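FOR IMMEDIATE RELEASE
June 8, 2021

Parkel opens its blanket library in Prorkorside, and you're all invited

Hello from the back room at Parkel, where I'm typing this with a mug of tea on one knee and a pile of wool on the other. I'm Chun-yin Chiang, I run the shop, and I've been told a press release should get to the point quickly. So: our blanket library is open! You can come in, choose a knitted blanket, take it home for up to 50 days and bring it back when you're done. It's free to join and free to borrow.

I've wanted to do this for ages. My gran had a cupboard on the landing full of blankets, and whenever someone on her street had a baby or came out of hospital, one of them would go out of the door and come back a month later smelling of another family's washing powder. I thought that was just what people did. When I moved to Prorkorside I had a spare room with no heating and one very thin duvet, and I remember thinking how much I'd like to knock on a door and borrow something warm for the weekend my sister was coming.

We put a card in the shop window in May asking if anyone had a blanket they could spare, or fancied knitting one. I was hoping for a dozen. We now have 133, and I've had to move the sock yarn into the kitchen to make space (sorry to anyone who has been looking for the sock yarn, it's next to the kettle). There are cot blankets, lap blankets, big double ones that weigh as much as a dog, and a stripy thing in every colour going that I'm a bit in love with and will be sulking about when it's borrowed.

A big thank you to Palamarchuk, the launderette two doors down, who are washing everything between loans at no charge. They've been brilliant. They have also taught me more about wool than I picked up in years of selling it – I had been hanging mine up by the corners, and I got quite a telling-off. Please dry yours flat, on a towel, away from the radiator. If you're not sure, don't wash it at all, just hand it back as it is and we'll sort it.

The cataloguing is done on Meltilix, a little lending program that usually gets used for tools and ladders. It kept asking me for the voltage of each blanket until I found the right box to untick. Every blanket has a cloth label sewn into one corner with its number and the name of whoever made it, if they wanted to be named. Quite a few didn't, and a couple chose to put the name of someone they'd lost, and I've typed those in very carefully.
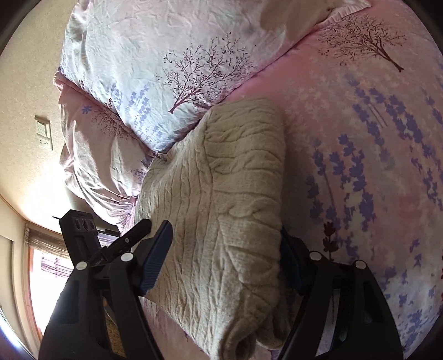
You can borrow up to 3 at a time, so one for the spare bed, one for the sofa and one for whoever always gets cold first. If you spill something on it, tell us. If the cat has had a go at it, tell us that too, we have a mending evening every fortnight and a dropped stitch is a nice excuse for cake. I'm not going to be charging fines. I did think about it for an afternoon and it made me feel like my old headmaster.

We'd still love more, especially plain ones in soft colours for single beds, as those are what people ask for first. If you'd like to knit one, we have about 100 balls of donated yarn to give away, and a simple pattern on one sheet of paper that a beginner can manage. You only need to know knit stitch! Come in and I'll cast on for you if that's the bit you hate.

The library is in the front half of the shop, on the left as you come in, and it keeps the same hours as the till. Bring something with your address on it to join. Reporters and photographers are very welcome, and so are people who just want to stroke the wool for a bit.

For more information, ask for Chun-yin Chiang at Parkel, Prorkorside. If I don't pick up the phone I'm probably counting stitches, so please leave a message and I'll ring you back at the end of the row.

ENDS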